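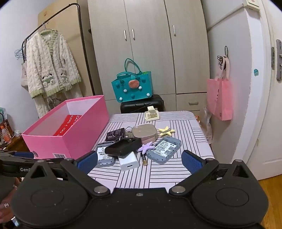

Blue pads fitted, small stuff all over the striped cloth.

Jirwood grip pad kit: worth it for a home build?
February 5, 2023 | by the Gotine Bench blog

I've been putting together a tidy-up robot at home since July, and the part that drove me up the wall was the fingers. Bare plastic is hopeless on keys and batteries! So I paid $46 for the Jirwood kit and put it on my hand-held grippers first, before I trust it on the arm.

Good things: the pads are textured, they trim with kitchen scissors, and the glue strip holds. The whole kit weighs 131 grams in the bag (I checked, I was worried about load on the little Vadov servos) and you only use a bit of that. Hair clips and key rings are easy now, and slippery little cases come up on the first or second try, where I used to chase them across the table.

Not so good - the instructions. One folded sheet, and the drawing shows the backing peeled from the wrong side. I wasted a pad on that. Flat things are still a pain too. A thin card lying on cloth just gets pushed along until it hits something, and then you can pinch it (sort of). Putting things into a box is harder than picking them up, because the fingers need room on both sides and the wall is always in the way. 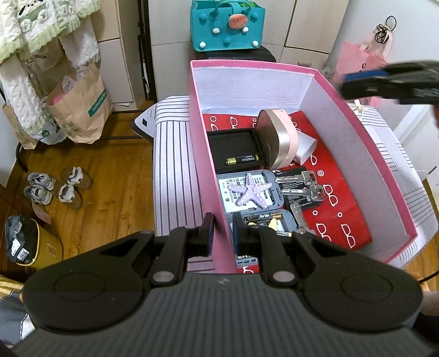

Do the pads need replacing often?

Mine have been on for three weeks and only the tips look worn, so I'd guess a couple of sets a year with regular use.

I tried the Kaewmanee foam ones before these. Cheaper, softer, and they tore at the corners. Four stars for Jirwood, and I'd buy them again.

Contact | © 2023 Gotine Bench | Back to top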